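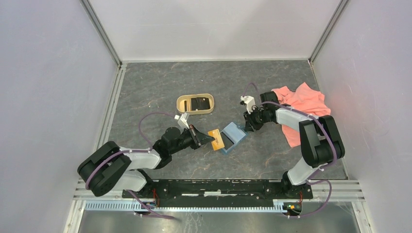 図1 双腕アームの作業領域。床面に橙色のブロック、水色の容器、楕円形のトレイを配置

## 3. デモデータの収集

先行して公開されているSuvixの手順書は、遠隔操作の記録を1,000件集めれば模倣学習に足りるとしている。根拠となる実験条件は書かれておらず、本班はこの数字をそのまま信用しなかった。

収集は2/15/24に始め、3月までに2,682件を記録した。このうち学習に回したのは1,567件である。除外の基準は、途中で操作が止まったもの、左右のアームの時刻がずれたもの、記録が途切れたものとした。ただし「止まった」の判定は班員の目視に頼っており、別の人が選べば件数は変わると思う。

### 3.1 手首カメラの扱い

Orau形式では、全景と手首の映像を同じ時刻に揃えて保存する。手首側は対象に近く情報が多いと説明されることが多いが、指が画面の下側を大きく占め、把持の直前ほど対象が隠れやすい。
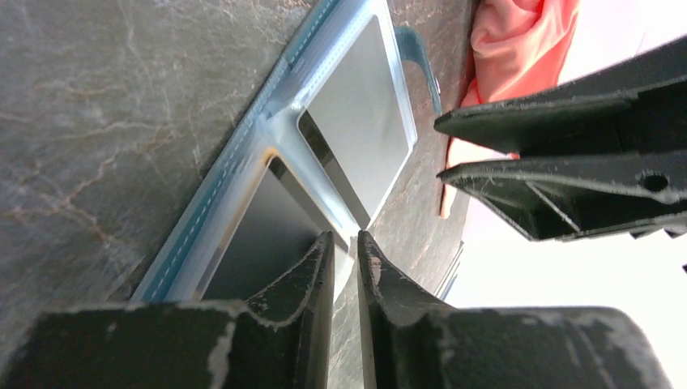
それでも全景だけで学習したモデルとの差を調べないまま、手首映像が有効だと書くのは避けたい。比較はMwakyusaの評価スクリプトで行う予定だったが、試行は条件ごとに30回しか取れず、差があるともないとも言えなかった。

### 3.2 配置の偏り

物の置き方は操作者に任せた。見直すと中央付近に寄った配置が多く、端に置いた例は少ない。件数を増やしても同じ配置が増えるだけなら、汎化の証拠にはならない。Grurkierの乱数配置表を使う案は出たが、準備が間に合わず見送った。次年度の班が引き継ぐ場合は、収集を始める前に配置表と除外基準を決めておくこと。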